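# 플리디어(Plidier) 목재 액자 및 벽걸이 수납 시스템 안내

품목군: 공공시설·교육기관용 전시 및 보관 비품
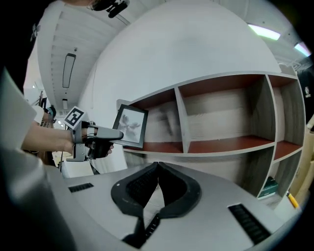
플리디어 시리즈는 도서관, 학교, 복지시설, 소규모 전시 공간에서 인쇄물과 판화를 장기간 게시하고 보관할 수 있도록 구성한 비품군입니다. 액자, 매트, 벽걸이 선반의 세 품목으로 이루어져 있으며, 각 품목은 개별 주문이 가능합니다. 식물 도판이나 흑백 인쇄물과 같이 색조가 절제된 작품에는 두꺼운 검은색 틀에 흰색 매트를 두른 조합을 권장하며, 소형 작품을 선반에 올려 게시하는 경우에도 같은 조합을 적용할 수 있습니다. 선반은 측판과 칸막이를 밝은 색으로, 선반면을 적갈색 계열의 나무색으로 맞추면 검은색 틀의 윤곽이 분명하게 드러납니다.

## 1. 액자

액자 틀은 원목을 가공한 후 무광 도장으로 마감합니다. 색상은 검정, 짙은 회색, 자연색 중에서 선택할 수 있습니다. 틀의 폭은 표준형과 광폭형의 2종이며, 광폭형은 매트의 여백이 넓은 소형 작품에 적합합니다. 전면판은 투명 아크릴을 기본으로 하고, 조명이 강한 장소에는 반사 저감형을 별도로 공급합니다.

뒷판은 회전식 고정쇠로 체결되어 공구 없이 개폐할 수 있습니다. 게시물을 정기적으로 교체하는 기관에서는 고정쇠의 조임 상태를 교체 시마다 확인하시기 바랍니다. 벽면에 거는 경우에는 동봉된 고리를 사용하고, 선반에 세워 두는 경우에는 접이식 받침을 펼친 상태에서 흔들림이 없는지 점검하여 주십시오.

## 2. 매트

매트는 중성지로 제작하며, 창의 크기는 작품 실측치를 기준으로 재단합니다. 주문서에는 작품의 전체 크기와 노출하고자 하는 부분의 크기를 모두 기재하여야 합니다. 판면의 서명이나 판 번호를 노출할 필요가 있을 때에는 비고란에 그 위치를 함께 적어 주시기 바랍니다.

작품을 매트에 고정할 때에는 상단 두 곳만 한지 띠로 부착하는 방식을 표준으로 합니다. 네 변을 모두 접착하면 습도 변화에 따라 종이가 울 수 있습니다. 일반 점착테이프는 변색의 원인이 되므로 사용하지 마십시오.

## 3. 벽걸이 선반

선반은 측판, 칸막이, 선반면으로 구성된 조립식 제품입니다. 선반면의 높이는 칸마다 조절할 수 있으며, 조절 간격은 34mm입니다. 한 면에 연결할 수 있는 칸은 가로 방향으로 최대 11칸이고, 그 이상의 길이가 필요한 경우에는 두 개의 독립된 구획으로 나누어 설치합니다.

설치 벽면은 콘크리트 또는 보강된 경량벽이어야 합니다. 석고보드만으로 마감된 벽에는 보강재를 먼저 시공하여야 하며, 보강 여부가 확인되지 않은 벽면에 대해서는 설치를 보류합니다. 무거운 서적과 보관함은 하단에, 액자와 소품은 상단에 배치하는 것을 원칙으로 합니다.

## 4. 사양 요약

| 구분 | 내용 |
|---|---|
| 액자 틀 | 원목, 무광 도장 |
| 틀 폭 | 표준형, 광폭형 |
| 전면판 | 투명 아크릴 (반사 저감형 선택 가능) |
| 매트 | 중성지, 주문 재단 |
| 선반 높이 조절 | 34mm 간격 |
| 가로 연결 | 최대 11칸 |
| 무상 보증 | 3년 |

## 5. 관리 방법

액자 틀과 선반면의 먼지는 마른 면포로 닦아 주십시오. 오염이 심한 부위에는 물기를 충분히 짜낸 천을 사용하고, 곧바로 마른 천으로 다시 닦아야 합니다. 알코올 성분의 세정제는 도장면과 아크릴을 손상시킬 수 있습니다.

직사광선이 드는 창가와 난방기 상부는 게시 장소로 적합하지 않습니다. 종이 작품은 동일한 장소에 장기간 게시하지 않고 보관품과 교대로 전시하는 것이 바람직합니다. 보관 중인 액자는 전면판끼리 마주 보게 세우고, 그 사이에 간지를 끼워 두십시오.

## 6. 주문 및 납품

견적은 기관 단위로 접수합니다. 신청서에 설치 장소의 벽면 종류, 희망 색상, 수량, 납품 희망 시기를 기재하여 세덴(Seden) 영업 창구로 제출하여 주십시오. 제작 기간은 주문 확정 후 3주이며, 주문 재단 매트가 포함된 경우에는 작품 치수가 최종 확인된 시점부터 기산합니다.

12월에는 연말 납품이 집중되므로 설치 일정이 조정될 수 있습니다. 피소트빌(Pisotville) 물류창고에서 직접 수령하는 경우에는 배송비가 부과되지 않으나, 선반의 현장 설치는 별도로 신청하여야 합니다.

## 7. 보증 범위

보증은 정상적인 사용 조건에서 발생한 틀의 뒤틀림, 도장 박리, 고정쇠의 파손에 적용됩니다. 임의로 천공하거나 재도장한 제품, 보강되지 않은 벽면에 사용자가 직접 설치한 선반은 보증 대상에서 제외됩니다. 보증 수리를 신청할 때에는 납품서 사본과 해당 부위의 사진을 첨부하여 주십시오.

본 안내의 사양과 조건은 8월 28일 이후 접수되는 주문부터 적용됩니다.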